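Wood, Oil and Patience: Grethe Bisgaard on Butcher-Block Tops

Grethe Bisgaard has been making and repairing wooden work surfaces at Tarnamthorpe for 27 years. The shop turns out tops for kitchens, benches and school craft rooms, nearly all of them glued up from narrow strips. We spoke in July 2021 about how such a top is built and what daily use does to it.

She starts with moisture. Boards arrive from the supplier, Skemier, and are stacked with spacers between them for 4 weeks before anyone cuts them. "If the strips go into the clamps at different moisture levels, the joints will show it by winter," she says. "You run a hand across and feel a ridge at every glue line."

The strips are ripped, planed and turned so that the growth rings do not all face the same way. Bisgaard sorts for color at this stage, but only loosely. Customers often ask for an even tone, and she tries to talk them out of it. A top with some variation hides small repairs, and a patch in a perfectly uniform surface stays visible for good.

Glue-up is done in sections. Each section goes through the planer, and the sections are then joined in a final clamping. Han-gyeol Yang handles the sanding, which stops at 100 grit on the underside and goes finer on top.
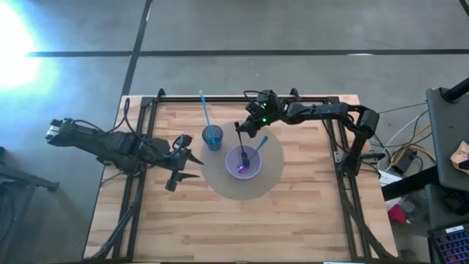 Finish is the part people get wrong, in Bisgaard's view. She uses a penetrating oil from Papadakis and will not put film varnish on a surface meant for food or dishes. "Varnish is fine until the first deep scratch. Then water gets under the edge and you have to strip the lot." Oil can be renewed locally, a square foot at a time if need be. Pale butcher block with faint orange and brown in the grain, running in horizontal strips under a plastic bowl and a cup, is a surface she would oil thinly and often. Heavy coats darken the brown strips faster than the tan ones, and the contrast goes up with each application. Her schedule for a new top is 3 coats, wiped off fully each time, with a day between them.

On mats and discs she is cautious. Anything left in one place shades the wood under it, and the area around it changes color with light. "Move it now and then. If you never move it, you are going to own a circle."

Fixing a top to its base is a separate matter. Wood moves across the grain and metal does not, so a metal frame needs slotted holes at right angles to the strips. Bisgaard once replaced a top that had been screwed tight to steel on all sides. It had split along two joints in its first September, when the heating came on.

I asked about cleaning. Her answer was a damp cloth, a little dish soap, and a dry cloth straight after. She does not use vinegar or bleach. For a raised, fuzzy patch she sands lightly with the grain, vacuums, and oils again the same day.

Stains from metal are harder. A wet steel can will leave a gray ring on some woods, and sanding may not reach the bottom of it. "I tell people to live with that one for a year," she says. "If it still bothers them, they can bring the top back and we will plane it."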